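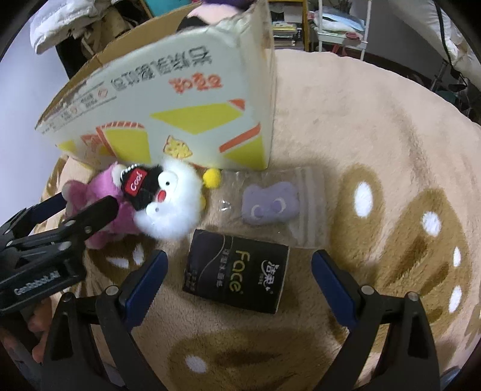 Home > Visits > Reports > Contact

Category: Out and About

06/09/2026 – by Sekar Majimbun

I had been looking forward to the Altico open day at Vullthorpe for weeks, and what a friendly lot they were! The kit on show was the Sunari, a hand-held gripper you carry round your own home, picking up bits and bobs so that a robot arm can later learn from what your hand did. We were 12 in our group, and everyone got a go. Mine felt a little heavy at first – my wrist grumbled on the stairs – but after four tries I was picking up soft things quite happily, and rather proud of myself too.

Hire is 422 a month with the training included, and they hope to gather over 2,000 short recordings by October. I would have liked a left-handed version (they're thinking about it). Tea was in the Usuga room afterwards, with a very good ginger cake.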